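## 3. Bedding Surface and Night Waking
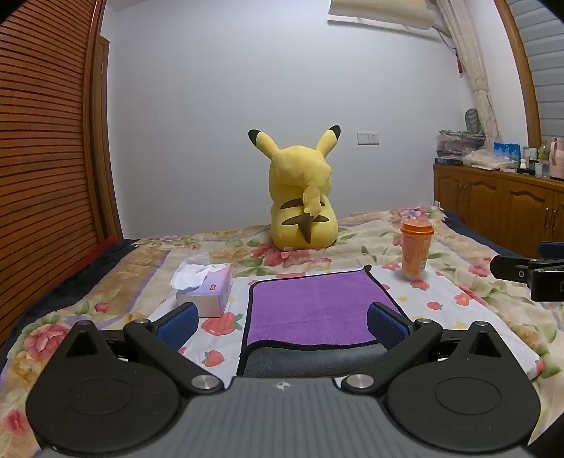 **Figure 2.** A bed in a bedroom.

Subjective reports of sleep quality tend to weight the first hours of the night more heavily than the last. To limit this effect, the present survey asked respondents to record each waking on a paper card kept within reach of the bed, and the cards were coded by two readers working apart (Tedesco and Sandhu). Where the readers disagreed, a third reader (Messina) assigned the final code.

Households were drawn from the Testa and Nenemton districts. A total of 2000 cards were returned, of which 17 could not be read and were removed before coding. Collection in Testa closed in April; Nenemton closed later, after a delay in mailing the second set of cards. Each household kept its own mattress and covers for the full period. Room temperature was not controlled.

### 3.1 Coding of wakings

A waking was coded as *brief* when the respondent reported returning to sleep without leaving the bed, and as *full* in all other cases. Wakings caused by another person in the household were coded under a separate heading and are left out of the main comparison. Cards with a time but no note were treated as brief. This choice favors the null result — a stricter rule would have raised the share of full wakings in both districts.

### 3.2 Firmness ratings

Firmness was rated by the respondent on the Sadden scale, using the short form. The short form drops the items on edge support, which Rinaldi found to be unstable when the same person rated the same mattress twice. Ratings were collected before the first card was filled in, so that a poor night could not color the score.

Brief wakings showed no clear relation to firmness in either district. Full wakings were more common at the soft end of the scale in Testa, but the pattern did not hold in Nenemton, where few respondents rated their mattress as soft. We return to this gap in Section 5.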